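2018-09-09

Second go at the Primlow dye today, and I'm a lot happier with it! I used 200 g of the dried weld in 2000 ml of tap water (last batch was 1232 ml, way too crowded in the pot) and let it sit overnight before heating. The yellow is softer – closer to butter than mustard – and the Stodine wool took it better than the cotton did.
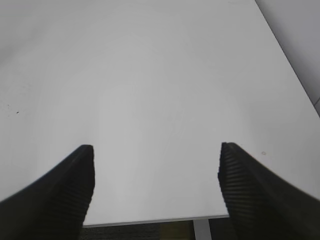
White tabletop, a few tiny blemishes.

Still need to try the iron dip on half the skeins. Pritov alum is nearly gone, so order more before November. Also, rinse longer next time, my fingers were yellow all through dinner.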